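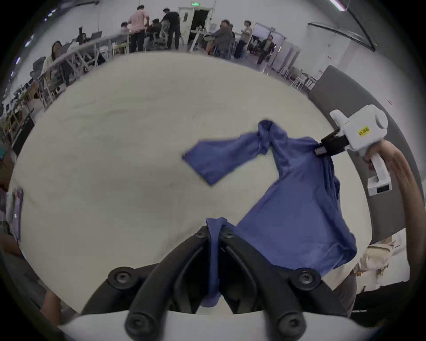

21 August 2026

Laying out long-sleeved shirts, round table. Carried on from the last entry, where the folds came out lopsided and I blamed the board. I now think the trouble starts earlier, when the shirt goes down on the table. The blue shirt shows it well: one sleeve has a twist near the shoulder, and the cuff is lying perfectly flat near the middle of the table. If you check the cuff and move on, you miss the twist. It then gets folded into the back and there is a ridge you can feel through the whole stack. The other thing is the hem, which goes past the edge on the right and hangs in folds. Fabric hanging over the side pulls on the part you have just smoothed.

So today was about the layout only. I used the board at the end of each shirt to see what came of it, but I did not change anything about the board or the fold itself.

Shirts

All from the Canolton lot, number 249, which is the mixed one. Long sleeves, collars, buttoned cuffs. Sizes run from small to a very long extra large. They had been washed, dried and left in the bin overnight, so they were as wrinkled as they normally are when they get to us. I did not press anything first. I did the steamer test separately, see further down.

Collar buttons done up, second button done up, the rest open. I tried a few with everything open and the fronts slide apart as soon as you turn the shirt over. With all the buttons done up it takes too long and the placket puckers. Top two is the best compromise so far. Write this on the card by the bin.

Layout A -- hold by the shoulders and lower

This is what we have been doing. Pick up at both shoulders, give it one shake, lower it with the hem touching first, then let the rest down toward you. It works when the sleeves are hanging straight at the moment the shoulder seams come down. When a sleeve is twisted, it stays twisted and you have to go back for it. Going back drags the body.

Layout B -- collar and opposite hem

Hold the collar in one hand and the far corner of the hem in the other, pull until the body is taut on the slant, set it down, then square it up. Quick, and it takes a lot of the small wrinkles out of the body in one go. Does nothing for the sleeves. It also leaves the shirt on the diagonal, and on a round table there is no straight edge to square it to. I kept ending up a little off and only noticed at the board.

I would like B better on the rectangular bench. Not tried yet, bench still has the Trindell cartons on it.

Layout C -- sleeves first

Put the shirt down any way it lands, face down. Find the shoulder seam on one side, run your hand from the seam down to the cuff, turn the cuff if it needs turning, leave the sleeve straight out. Same on the other side. Only then pull the body straight, from the hem. Slower for the first few shirts and then not slower. With this one the ridge went away on every shirt where I remembered to start at the seam. When I started at the cuff I got the same fault as before, with a neat cuff and a half turn hiding up by the shoulder.

So: seam to cuff, never cuff to seam.

Timing

30 minutes on A and 30 minutes on C, same pile, shirts put back and mixed in between. I got 33 finished with A and two fewer with C, but I refolded a good part of the A stack afterward and that time is not in the figure. No refolds on C apart from one where I had left the pocket flap tucked in. I did not time B.

My hands were tired by the second half hour, so somebody fresh should repeat it in the other order before we decide anything.

Table

The round table is wide enough across the middle for all but the longest shirts. The problem is that you drift. You start with the collar near the center and after a while you are working half a shirt to the right, with the hem off the side. I put a strip of paper tape down where the collar should go and drifted less. The tape lifted at one end by the time I stopped. A pencil mark would do as well, or a piece of the green thread taped at both ends.

The top has scuffs and gray streaks on it. I rubbed a white handkerchief hard over the streaks and nothing came off on it, so I am not worried about the light shirts. Should still be wiped before each session.

It is a pale top and the white shirts are hard to see against it. The edges of the blue ones are easy. For the whites I might lay a dark sheet over the table, but a sheet would also move about. Maybe felt. The felt samples from Skoten are in the second drawer, under the labels, and the darkest one would be about right if it comes in a large enough piece.

Steamer

Took six shirts, laid them out with C, and went over three of them with the steamer on the table before folding. Difference on the body, yes. Difference once they had sat in the stack for the afternoon, very little. The placket was better on the steamed ones and the sleeves were the same. I don't think it earns the time unless the shirts are going on display. Left the steamer on the shelf, tank emptied.

Board

The MacLeish board is fine. I said last time it was cut out of true and I take that back. I checked it against the steel rule and both long sides match. One corner is getting furry and will start to catch on knits. Sand it or tape it.

With the extra large I still have to bring the sleeve back on itself a second time so it doesn't stick out at the bottom. Leaves a thick spot behind the collar. Have not found a way around that. Folding the sleeve down at a slant along the back helps a bit and looks worse.

To do

Repeat A and C in reverse order, different person.
Clear the cartons off the bench and try B there.
Ask Trindell if the next lot can come sorted by sleeve length, even if the sizes stay mixed.
Card for the bin: top two buttons, seam to cuff.
Price felt in one piece. If it has to be joined, forget it.
The flannel shirts come in November and are much heavier. Everything above may need doing again for those, the hem especially.

Missing a cuff button on one of the small whites -- set aside in the tray with a pin in it.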